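家事や作業場の雑用は、もう機械に任せられますか
Daltbridge 工作と自動化の掲示板 > 雑談 > 返信あり 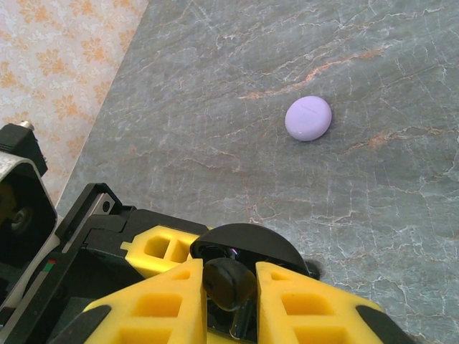
台所の片づけを全部してくれる家庭用ロボットは、もう買えますか。

台所の片づけを全部任せられる家庭用の製品は、まだ普通の店では買えません。床の掃除や食器洗いのように、仕事を一つに決めた機械なら買えます。

投稿者 kitamado
投稿日 2021年3月21日

上の二行は、この掲示板の入口にある「よくある話題」から写しました。私はこの答えに大体賛成ですが、もう少し細かく話したいと思って、新しいスレッドを作ります。日本語は私の母語ではありませんので、変な言い方がありましたら教えてください。

私は小さい家具の作業場で働いています。家では台所の係です。両方の場所で毎日同じことを考えます。物を取って、別の場所に置く。この仕事が一日の中でとても多いです。ねじを箱に戻す、布巾を棚に戻す、スプーンを引き出しに入れる。一つ一つは簡単ですが、終わりがありません。

作業場には Jirnitz の古い腕型ロボットが一台あります。板を機械に入れる仕事だけをしています。板はいつも同じ向きで、同じ高さに積んであります。この仕事では、私よりずっと上手です。疲れませんし、月曜日の朝でも同じ速さです。しかし、隣の机に散らばっている木のダボを集めることはできません。集めるためのプログラムがないからです。

それで、皆さんに聞きたいです。家事や作業場の雑用は、今の機械でどこまでできると思いますか。買った製品の話でも、自分で作った装置の話でも、失敗の話でも歓迎します。

投稿者 sekkenbako

こんにちは。日本語は十分に分かりやすいですよ。私も母語は別の言葉です。

私の意見は悲観的です。台所の台の上に、小さくて滑らかな物が一つある。人間の子供なら何も考えずに取ります。機械には、その前に問題がたくさんあります。写真の台のように、白い細い筋と錆色の筋がたくさん入った石の模様だと、どこまでが模様で、どこからが物なのか、カメラで分けるのが大変です。薄紫の丸い物は色が違うのでまだ良いほうです。同じ場所に灰色のボタンがあったら、私の目でも探します。

私は去年、自宅で安い腕とカメラを使って、ボタンやボトルの蓋を拾わせました。白い紙の上では何とかなりました。紙をやめて、花柄のテーブルクロスの上にしたら、花を拾おうとしました。何回も、とても熱心に花をつまんでいました。

投稿者 lathe_north

花柄の話、笑いました。でも、その結論には反対です。

模様の問題は、もうそれほど大きくないと思います。うちの会社では検査の工程にカメラを使っていて、傷だらけの鉄板の上でも部品を見つけます。学習に使った写真の数の問題です。sekkenbako さんの装置は、たぶん色の差だけで物を探していたのではないですか。それは方法が古いだけで、機械ができないという証拠にはなりません。

私が難しいと思うのは、見つけた後のほうです。平らな面に寝ている、角のない物を、指でどう挟むか。角があれば引っ掛けられます。丸くてつるつるした物は、指が少しずれると横に逃げます。逃げた先が台の端だったら、床に落ちます。

投稿者 sekkenbako

色の差だけでした。そこは認めます。

しかし「学習の写真を増やせばよい」という話は、家庭では簡単に言えません。工場の鉄板は種類が決まっています。家庭の台は、石、木、タイル、新聞紙、小麦粉がこぼれた木、と毎日変わります。私の家だけでも大変です。隣の家は全部違います。誰が写真を用意するのですか。

投稿者 asa_no_fukin

横から失礼します。技術者ではなく、ただ家事をする人です。

お二人の話はとても面白いのですが、私が機械に頼みたい仕事とは少し違います。台の上の物を一つ拾うことは、私にとって仕事の中に入りません。拾いながら歩いていますので。私が困っているのは、拾った物を「どこに戻すか」を家族の誰も覚えないことです。小さいケースのような物が台の上にあるとき、それが洗面所の物か、娘の机の物か、お客さんの忘れ物かを考えるのは、いつも私です。

もし機械がきれいに拾ってくれても、「これはどこですか」と毎回聞きに来るなら、家族がもう一人増えるのと同じです。

投稿者 kitamado

asa_no_fukin さんの意見は大切だと思います。作業場でも同じことがあります。ねじの箱が四種類ありまして、見た目がよく似ています。新しい人は最初の月、必ず間違えます。長さの違いが指で分かるようになるまで、時間がかかります。機械なら測ればよいのですから、この部分はむしろ機械のほうが得意かもしれません。

lathe_north さんに質問があります。丸い物が横に逃げる問題は、指の形で解決できますか。写真の黄色い指は、面に四角いくぼみが並んでいて、先に行くほど細くなっています。このような形は、何かに有利でしょうか。

投稿者 lathe_north

材料が分からないので、写真だけでは答えられません。一般的な話だけ書きます。

先が細い指は、物と台の間に入りやすいです。くぼみや穴の多い指は軽くできますし、柔らかい材料なら物の形に合わせて曲がることもあります。硬い材料なら、軽くするためだけのくぼみかもしれません。外側に黒っぽいゴムのような部分も見えますが、それが何をするのかは私には分かりません。

うちで試した Usman という指は、柔らかい樹脂で、中に骨のような格子があります。卵の形の物を上から包むように取るのは上手でした。反対に、平たい物は苦手でした。硬貨はほとんど駄目です。台を押してしまい、指が曲がるだけで、硬貨は動きません。人間も硬貨を拾うときは爪を使いますから、爪のない指に硬貨を拾えと言うのは少しかわいそうです。

投稿者 nezumi_drive

硬貨は台の端まで滑らせて、端で挟めばよいと思います。人間もそうします。上からまっすぐ取ろうとするから難しくなるのです。

投稿者 lathe_north

その方法は知っています。端まで滑らせる間、ずっと上から押す力を調整しなければなりません。強いと止まって、弱いと空振りします。できないとは言いませんが、「滑らせればよい」の一行で終わる話ではありません。

投稿者 nezumi_drive

一行で終わると言ったつもりはありませんでした。書き方が短すぎました。

吸盤はどうですか。滑らかな物なら、吸盤が一番簡単だと思います。私の職場(菓子の包装です)では、吸盤ばかりです。指の付いたロボットは一台もありません。袋でも箱でも、吸って、運んで、離します。

投稿者 mk_estholm

Estholm の町で、共同の修理室を手伝っている者です。吸盤に賛成です。ただし条件があります。

修理室の台は、いつも粉があります。木の粉、錆、乾いた接着剤。吸盤はこの粉を吸います。うちの小さい吸盤の装置は、最初の週はとても良く動きました。その後、ねじを一本も持ち上げなくなりました。フィルターを開けたら、中が全部茶色でした。掃除をすればまた動きます。つまり、掃除の手伝いをする機械のために、掃除の仕事が一つ増えました。

それでも、私は今も使っています。ワッシャーを袋に分ける仕事だけは、人間がするより良いからです。300個の袋を作るとき、人間は途中で話を始めます。装置は話をしません。夜に動かしておいて、朝に見ます。袋の中の数は秤で確認します。

投稿者 sekkenbako

mk_estholm さんの話は、私の悲観的な意見を強くしました。ありがとうございます。

まじめに言いますと、皆さんの成功した話は全部同じ形です。同じ板、同じ鉄板、同じ菓子、同じワッシャー。一つの物を、一つの場所で。家事はそうではありません。家事は、違う物が一つずつ、違う場所にあります。

投稿者 mk_estholm

それは家事を難しい側からだけ見ていると思います。食器洗い機も洗濯機も、毎日違う物を洗っています。お皿の形を一枚ずつ知っているわけではありません。水をかけるだけです。賢くない方法でも、仕事は終わります。

私の祖母は、洗濯機は家事をしないと言っていました。入れるのも出すのも畳むのも人間だからです。それでも祖母は、壊れた日の夕方には新しい洗濯機を注文していました。

投稿者 asa_no_fukin

お祖母様の気持ちがよく分かります。

床の掃除機の話もしてよいでしょうか。うちには丸い床用の掃除機があります。働いてくれます。でも、動かす前に私が床の物を全部拾います。靴下、充電の線、積み木。この準備に15分かかります。前は、普通の掃除機で物をよけながら掃除していました。時間はあまり変わらないかもしれません。ただ、床に物を置かない習慣が付きましたので、部屋はきれいになりました。掃除機がきれいにしたのか、私がきれいにしたのか、よく分かりません。

投稿者 nezumi_drive

それは職場でも同じです。吸盤の機械を入れたとき、箱の置き方を全部変えました。線をテープで引いて、その線の中にだけ箱を置きます。古い人たちは最初とても怒りました。今は、手で運ぶ日でも線の中に置いています。

投稿者 kitamado

たくさんの返事をありがとうございます。仕事の後にゆっくり読みました。

一つだけ、自分の経験を足します。昨年の八月、作業場が暇でしたので、Jirnitz の腕にダボを拾わせる練習をしました。説明書にない使い方ですから、責任者に許可をもらって、柵を閉めて、とても遅い速さで行いました。ダボは一本ずつ、黒いゴムの板の上に置きました。62回のうち、箱に入ったのは半分より少し多いくらいです。失敗の多くは、指がダボに触れたときに、ダボが転がったことでした。

そこで板に浅い溝を彫りました。溝に置くと、転がりませんので、よく取れるようになりました。私は喜んで同僚に見せました。同僚は少し見てから、「溝に並べるのは誰ですか」と聞きました。私です、と答えました。

投稿者 lathe_north

同僚の方は正しいですが、溝は良い考えです。板を振動させれば、ダボは自分で溝に入ります。部品を並べる振動の機械は昔からあります。円い皿が震えて、部品が一列で出てくるものです。見たことがなければ、一度見てください。ずっと見ていられます。

ただし、とてもうるさいです。台所には置けません。

投稿者 sekkenbako

台所に置けない、と lathe_north さんが書きました。保存しておきます。

投稿者 lathe_north

保存してください。私は「家庭で全部できる」とは一度も書いていません。見る部分は思ったより進んでいて、触る部分はまだ遅れている、と書きました。あと何年か、という予想もしません。前に予想して外れましたので。

投稿者 hoshi_ita

初めて書きます。介護の仕事をしています。

皆さんは速さと成功の割合を話していますが、家で手が不自由な方には、別の見方があります。遅くてもよい、時々失敗してもよい、自分のしたいときに自分でできる、ということが重要です。台の上の小さい物を取るために人を呼ぶのは、一日に何度もあると気持ちが重くなります。腕を自分で操作して取る方を、展示会で見たことがあります。時間はかかりましたが、隣の家族が手を出そうとしたとき、その方は「待って」と言いました。

全自動でなくても、使う人がレバーで動かす機械なら、模様の石の台でも、物を探すのは人間の目がします。戻す場所も本人が知っています。上で出た問題の二つは、これで小さくなりませんか。

投稿者 asa_no_fukin

考えたことがありませんでした。「便利」という言葉だけで見ていたと思います。

投稿者 sekkenbako

hoshi_ita さんの使い方なら、私も反対しません。私が反対しているのは「全部任せる」のほうです。しかし、挟む部分の難しさは残ります。つるつるした物をレバーで挟むのは、自分の手でするよりずっと疲れます。私は自分の装置で一時間練習して、肩が痛くなりました。

投稿者 hoshi_ita

疲れることは本当です。展示会の方も途中で休んでいました。最後の挟む動きだけを機械が助ける方式もあると説明されましたが、その日は動かしていませんでしたので、良いかどうかは分かりません。

投稿者 mk_estholm

人が近づけて、機械が挟む方式には興味があります。修理室にも、手が震えるので細かい部品をあきらめた会員がいます。本人に聞いてみます。頼まれていないのに用意するのは良くないと思いますので、先に聞きます。

それから kitamado さん、振動の皿が必要なら、修理室に一台、使っていない物があります。音は本当に大きいです。耳栓も付けます。

投稿者 kitamado

ぜひ見たいです。責任者に聞いてから、個別のメッセージを送ります。ダボの直径も測っておきます。

hoshi_ita さんの意見を読んで、最初の質問の書き方を少し後悔しました。「どこまで任せられるか」と書きましたが、「誰が、どの部分をしたいか」も聞けばよかったです。題名はもう変えられないようですので、このままにします。続きのある方は、下に書いてください。

投稿者 nezumi_drive

線のテープの種類を聞きたい方がメッセージで二人いましたので、こちらに書きます。床用の、少し厚い黄色のものです。台車が通る場所では、端から剥がれます。角を丸く切ると長く持ちます。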